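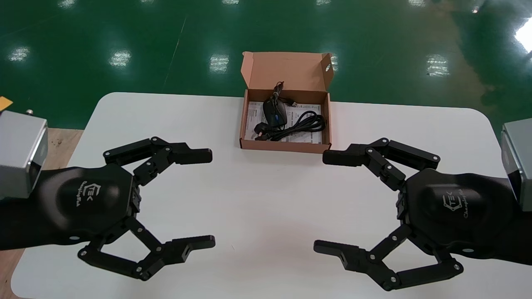 A front desk in Prestley wrote to us that visitors kept bringing the audio guides back silent, and that every one of them worked again after a restart. The handsets had been handed out before the tour finished loading. Follow the steps in this section in order and wait for the green light each time.

Section 6. Loading a tour onto Skonow handsets

Before you start, you need the charging rack, the tour card and the desk key. One rack holds 12 handsets. Load one rack at a time.

1. Plug in the rack and switch it on at the back.
2. Seat each handset with its screen facing you. The battery icon appears when the contacts meet.
3. Put the tour card in the slot on the left side of the rack, label up.
4. Turn the desk key to LOAD. The lights turn amber.
5. Wait until all the lights are green. A full tour in two languages takes over 2 hours the first time. Later updates are shorter.
6. Turn the key back to RUN and take out the card.

CAUTION: Do not lift a handset while its light is amber. The tour may play as far as the first gallery and then stop.

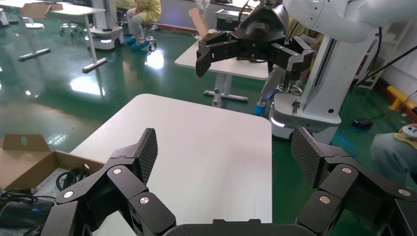
Test the handsets before the doors open. Key in 121 on each one and press PLAY – you should hear the welcome message in the first language on the card. Check both earpieces and the volume buttons. Work on a clear surface where the cords won't snag. A smooth white table with rounded corners and nothing on it, like the one shown, does well, and dark handsets are easy to see against it. Put any handset that stays silent back in the rack and repeat steps 2 to 6 for that one only.

NOTE: Stop numbers on the card must match the numbers on your gallery walls. If you have moved an exhibit, change the wall number or order a new card. Stops cannot be renumbered at the rack.

6.1 Changing the language

Hold MENU until the list appears, choose a language and press PLAY. The handset goes back to the first language when it is returned to the rack.

6.2 Cards from the Trorkside series

Older Trorkside cards fit the slot but hold sound only. Maps and pictures will not appear on the screen.

Home Products Manuals Spare Parts Support Contact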